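À l'atelier partagé, les deux bras passent enfin en cuisine

Bon, ça y est, on a branché les deux bras sur le même ordinateur et rien n'a fumé ! Je vous en avais parlé en octobre, à l'époque où on en était encore à démonter des réducteurs sur la grande table du fond (celle qui boite, oui, toujours). Depuis, le projet a pris un peu d'ampleur, il a même un nom, Orkedora, trouvé par Itzel Esquivel un soir où on devait surtout choisir une alimentation. L'alimentation, on l'a choisie trois semaines plus tard.

Pour ceux qui arrivent : on fabrique dans l'atelier de la rue Chávez un poste de cuisine à deux bras. Pas une machine qui fait le dîner pendant qu'on regarde la télé, on se calme. L'idée de départ, c'était d'aider à préparer des assiettes : prendre un aliment posé sur une planche, le tenir, le déplacer vers une assiette sans l'écraser. Présenté comme ça, ça a l'air tout bête. Moi aussi je trouvais ça bête, et j'avais annoncé à tout le monde que ce serait réglé avant la fin de l'été.

Le bras droit est le plus avancé. Ezequiel Nava a refait la fixation au plan de travail, parce que la première, en contreplaqué, se tordait dès qu'on accélérait un peu. La nouvelle est une plaque d'acier récupérée, percée à la main, et franchement la différence se sent tout de suite quand on s'appuie dessus. Il lui reste un jeu agaçant au niveau du poignet. On a resserré, regraissé, resserré encore, puis on a compris que la vis n'y était pour rien et que c'était la clavette imprimée qui s'était ovalisée. Ezequiel en a refait une en laiton. Elle est très belle, elle lui a pris tout un samedi.

Le bras gauche, c'est mon bébé et donc ma croix. C'est lui qui reçoit la main à cinq doigts, et les câbles qui tirent les doigts se détendent, chacun à son rythme évidemment. Au bout d'une heure d'essais l'index ne se ferme plus tout à fait comme le majeur. J'ai ajouté des petits tendeurs dans l'avant-bras, accessibles par une trappe, et je passe maintenant ma vie avec une clé de 2 dans la poche. Fletcher Kingi me pousse à tout refaire avec des tiges rigides. Il a peut-être raison, mais j'ai 93 heures notées dans le carnet sur ces câbles et je ne suis pas encore prêt à lui donner raison à voix haute.

Pourquoi une main d'un côté et une pince de l'autre ? On me pose la question à chaque soirée ouverte. Au début on voulait deux mains, et puis on a regardé le prix des petits moteurs. La pince à deux doigts, elle, se monte en une soirée, se répare en dix minutes, et elle sait très bien attraper ce qui a une épaisseur. La main sert à retenir, à caler, à pousser doucement du bout des doigts. Le partage des tâches s'est fait un peu tout seul et maintenant on y tient.

Côté budget, je sais que certains attendent le chiffre, alors le voilà : 3 872 euros depuis le début, outillage compris, café non compris. C'est plus que prévu. Les cartes de commande ont coûté cher, et on en a grillé une (moi, un connecteur à l'envers, je ne souhaite pas en reparler). Le reste est passé dans les roulements, les moteurs et une quantité un peu gênante de filament. La cagnotte couvre les dépenses jusqu'au printemps si on ne fait pas de folies.

Le gros changement de ces dernières semaines, c'est qu'on répète tout en simulation avant de lancer les vrais bras. J'étais contre ! Je trouvais que c'était du temps perdu, qu'on avait le matériel sous la main et qu'il suffisait de l'allumer. Et puis un mardi le bras droit est parti à pleine vitesse vers l'étagère à peinture, Leandro Saavedra a tapé sur l'arrêt d'urgence avec le plat de la main, et on a tous décidé que la simulation était une excellente idée. Leandro a monté la cuisine virtuelle dans la foulée, avec un petit script à lui qu'il a baptisé Ullonance et qui sert à lancer les essais à la chaîne pendant la nuit.

Sa cuisine est bien plus chic que la nôtre, je vous préviens. Du marbre blanc, un parquet, alors que nous travaillons sur un vieux plan de travail taché de colle. Mais les bases des deux bras y sont à la même distance l'une de l'autre que dans l'atelier, les longueurs ont été prises au pied à coulisse, et quand le bras virtuel cogne quelque part on sait à peu près où le vrai aurait cogné. On y a mis une planche à découper, une assiette, une tomate, et une tranche rose vif qui sert d'objet à saisir. La tomate, on la garde pour plus tard, quand la pince saura doser son effort.

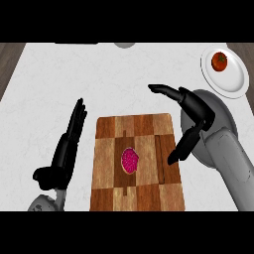

Pour Hafiz Harahap, c'est sur la tranche qu'il faut passer du temps, et pas sur la tomate. Il m'a écrit qu'un objet rond pardonne beaucoup, puisque les doigts finissent toujours par se refermer sur quelque chose, alors qu'un objet plat posé sur du bois ne donne aucune prise par les côtés. Il conseille de faire pousser la tranche par la main gauche jusqu'au bord de la planche, pour que la pince la prenne là où elle dépasse. Il ajoute, et là je le cite, que « vous allez passer l'hiver à gratter du bois si vous attaquez par le dessus ».

J'ai lu ça à voix haute à l'atelier et il y a eu un petit silence, parce qu'attaquer par le dessus, c'est exactement ce qu'on faisait. Sur la dernière série de nuit, 54 essais, la tranche est arrivée dans l'assiette deux fois. Deux ! Leandro soutient qu'une des deux ne compte pas vraiment, vu que la tranche a rebondi avant de se poser. Moi je la compte.

On va donc essayer la méthode de Hafiz. Ça demande de faire travailler les deux bras ensemble pour de bon, avec la main gauche qui pousse et la droite qui attend au bon endroit, et c'est là que la synchronisation va nous occuper. Pour le moment chaque bras suit son propre programme et ils se croisent poliment. Fletcher a commencé un bout de code pour qu'ils partagent la même horloge, il le fait tourner chez lui sur deux moteurs posés sur une planche à repasser, et d'après lui ça tient presque.

Il y a aussi la question des embouts. Les doigts de la pince sont trop épais au bout pour glisser sous quelque chose de mince. Itzel a dessiné des ongles, de vrais petits ongles souples à clipser, qu'on imprimera dès que l'imprimante sera débouchée - si quelqu'un a une buse de rechange en 0,4, je prends. Elle voudrait aussi tester une version en silicone moulé, et pour ça il nous faudrait une cloche à vide, même petite, même moche. Le magasin Kodus en avait une d'occasion, elle est partie avant qu'on se décide.

Et la planche, la vraie ? Les premiers essais physiques se feront avec des rondelles de mousse, coupées à la bonne épaisseur. Les betteraves viendront après, quand on aura protégé le poignet gauche. Le jus dans les poulies, merci bien, j'ai assez de soucis avec mes câbles.

L'atelier reste fermé entre les fêtes, on reprend les soirées du jeudi en janvier, à partir de dix-neuf heures. Les bras seront allumés en vitesse lente et on pourra s'approcher jusqu'à la bande jaune collée au sol. Si vous bricolez vous-mêmes une pince ou une main à la maison, apportez-la, même en morceaux - surtout en morceaux, on a de la place sur l'établi et pas mal de visserie. Je tiens la liste des inscrits, il suffit de m'envoyer un mot par la page contact.

Publié le 2023-12-24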